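Kistcombe House Residents' Meeting
Minutes of the August meeting, held in the downstairs lounge

The meeting opened at 7 p.m. with tea and a very good lemon loaf, and it took us a little while to settle down after that. The minutes of the last meeting were read out and agreed, with one correction: the hall rug went to the cleaner in Julport and has not been thrown out, as we wrote. Apologies to everyone who was upset by this.

1. Matters arising
The porch light is fixed. The back gate still sticks in the heat, and two residents have offered to plane it down before the fall.

2. Shared bathroom, second floor
This took up most of the evening, and we were glad to see so many people care about it! The room has been a sore point since spring, mostly on account of things gathering on the counter and never going home again. Several people spoke kindly about how much nicer it feels to walk in and find space to put down a toothbrush, and there was general agreement that the vanity should be kept as clear as we can manage between us.

After a long and friendly back-and-forth, it was agreed that the black soap pump stays out by the faucet for everybody to use, and so does the glass soap dish in the back corner, for those who prefer a bar. Small bottles and other personal bits are to go back to people's own rooms after use. One resident asked whether a single small bottle really counts as clutter. The feeling of the meeting was that one does not, but that they do seem to invite their friends. 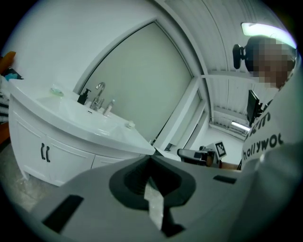 Second-floor vanity, with the soap pump beside the faucet.

The cabinet underneath came up next. It was agreed to keep cleaning things on the left and spare toilet paper on the right, and to put a little card inside each door so that guests can find their way. The black handles were much admired, and we will look into matching ones for the linen closet if the price is sensible.

Cloths and fabric left beside the vanity were also mentioned. We would all like that side kept clear so the floor can be mopped properly. Anything left there at the weekly clean will be folded and put in the basket on the landing – please do check the basket before telling the whole house that your towel is missing.

3. Soap and supplies
We have been buying hand soap a bottle at a time, and it adds up. A resident had kindly looked into refills from Clumus, who sell them in cases of 12. It was agreed to order one case and see how long it lasts us. Unscented was preferred by a show of hands, though the lavender supporters put up a good fight.

4. House fund
The fund stands at $700. It was agreed to set aside $100 for the bathroom, to cover the soap, the cards and a new mop head. A further $100 will go toward the Palamarchuk bill for the gutters, which is due next month.

5. Any other business
The tomatoes by the back step are for everyone, so please help yourselves. Would whoever borrowed the long extension cord kindly return it to the hall closet.

The meeting closed at 8:40 p.m. The next one will be in October, same place, and someone else is warmly invited to bring the cake.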